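Chapter 8
When the Robot Takes the Boring Part

I spent most of one June in the prep room at Mokel, a company in Flostitz that cooks and packs lunches for offices and schools. I'd gone there to write about scheduling. I ended up with a notebook full of stuff about robots, or really about the people who work next to them, and that notebook turned into this chapter.

Let me start with Rosalía Campos, because she's the one who let me follow her around. Rosalía had been on the setup crew for 21 years when the arms came in. Setup is the part of kitchen work you never think about when you eat the sandwich: getting the plates and bowls out, putting the ketchup where the ketchup goes, clearing it all away again. She told me she could do it half asleep, and some mornings (the shift starts at 5) she more or less did.

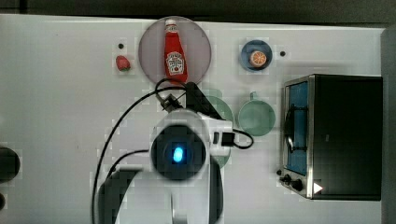

Her first worry was the obvious one, that she'd be out of a job. Her second worry took longer to show up and bothered her more. She'd always known what a good day looked like. You finished the racks, you wiped down, you went home. With the arms doing part of the reaching and placing, she didn't know what "finished" meant anymore, and her supervisor didn't either! For a couple of weeks the two of them just sort of stood there watching, and Rosalía said it was the most tired she'd ever been at the end of a shift.

I love that detail, because it's so common. Watching is work. If you've ever sat in the passenger seat while a teenager learned to drive, you know exactly what kind of work it is. We'll call it monitoring in this book, and we'll come back to it in Chapter 9, where you'll see how easily it gets left out of a job description and then out of the pay.

Picking things up is also a lot harder than it looks from outside. You and I grab a colander by the rim without a thought. A gripper has to come at it from some particular angle, with its fingers the right distance apart, and a round rim full of curves and shine gives it plenty of ways to go wrong. So somebody has to decide which items the arm should handle, where they should sit, and what to do when it misses. At Mokel that somebody turned out to be the setup crew, who knew the dishes better than the engineers did.

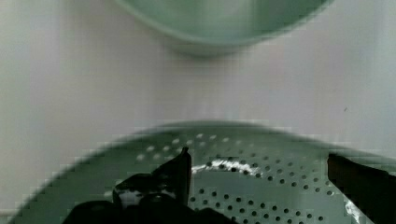
So does automation take jobs away, or does it just change them?

It does both, often in the same building, and the mix depends a lot on choices that managers make. Mokel kept its whole setup crew and stopped hiring for the early shift. If you were already inside, your job changed. If you were hoping to get in the door that summer, the job you wanted was gone. Keep both of those people in mind when you read the cases later on, since the second one is very easy to forget (she isn't in the room to be interviewed).

Compare that with Bravo, a smaller kitchen over in Pendoston. Hussam Jaber ran the floor there, and he went at it the other way around. Before anything was bolted down he asked every person on the shift to write out the tasks they'd happily give up and the ones they wanted to keep. He figured everybody would want to hand over the dishes. Nope! A few people liked the dishes. It was the one stretch of the day when they could chat. What they wanted rid of was the early layout, all that bending and reaching across the table for the same bowl over and over, maybe 100 times before the first coffee.

Hussam pinned the lists up by the time clock one Tuesday and left them there. I asked him if he'd followed them. Mostly, he said. The budget had opinions too.

I'm not telling you Bravo got it right and Mokel got it wrong. Bravo had two people quit that year and Mokel had none, and I can give you reasons for that which have nothing to do with robots. What I'd like you to pick up on is who got asked, and when.

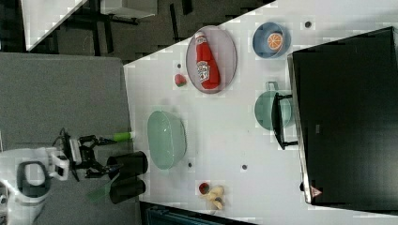

8.1 Tasks and Jobs

A job is a bundle of tasks, and machines take over tasks. Write down everything you did at your last job in one ordinary hour, even the tiny things like moving a cup out of the way. Don't clean it up. We'll use the list in the next section, and the messier it is the better.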